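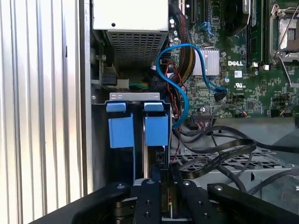 Computer refurbishment

Computer refurbishment is the work of inspecting, repairing, cleaning and testing used computers so that they can be sold or given away for further use. It differs from recycling, in which machines are broken down for their materials. Most refurbished desktops come from offices and schools that replace their equipment on a fixed schedule.

History

Trade in used computers began with large leased machines, which were returned at the end of a contract and leased again to smaller customers. Desktop computers entered the trade once businesses began buying them in large numbers. Because many office models shared the same case, board and power supply across a whole production run, a dealer could make one working machine out of two faulty ones.

Intake and sorting

Machines are logged on arrival by model and serial number. Units with cracked boards, heavy corrosion or missing parts are usually set aside for spares. The rest are sorted by age and processor type, which largely decide the resale price. Some firms also grade the case, using letters for the amount of wear.

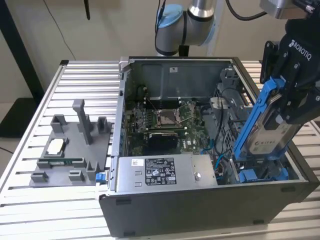
Data removal comes next in most workshops. Drives may be overwritten, erased with a built-in command or physically destroyed, depending on the agreement with the previous owner. A written record is normally kept for each drive.

Repair and upgrade

Common repairs include replacing fans, clock batteries and worn cables. Memory is often increased, and mechanical hard disks are commonly replaced with solid-state drives. Processors are changed less often. In sockets where the contact pins are on the board, a bent pin can prevent the computer from starting, and workshops often fit a plastic cover whenever the processor is out.

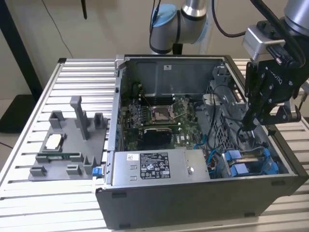 Desktop tower on its side with the processor socket open

Thermal paste is renewed each time a heatsink is removed. Old paste is wiped off with alcohol before a new layer is applied.

Testing

A finished computer is started and run under load for several hours. The Arkumel workshop in Stirkness, founded by Robel Adugna, uses a test of 19 hours for desktops and 10 hours for laptops. Its published checklist has 61 entries, 11 of which concern the power supply. Smaller shops generally use a shorter test and rely on the warranty to cover later faults. 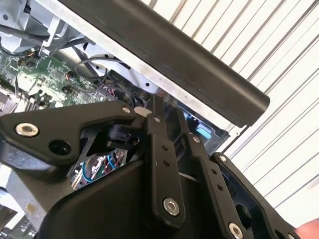

Ports, sound and network connections are checked separately. An operating system is then installed, and the license is matched to the machine.

Sale and warranty

Refurbished computers are sold through specialist dealers, online marketplaces and the makers themselves. Warranties are usually shorter than those for new equipment. The terms "renewed," "reconditioned" and "refurbished" are used loosely, and buyers may find different levels of work behind the same word.

See also

Electronic waste
Planned obsolescence
Right to repair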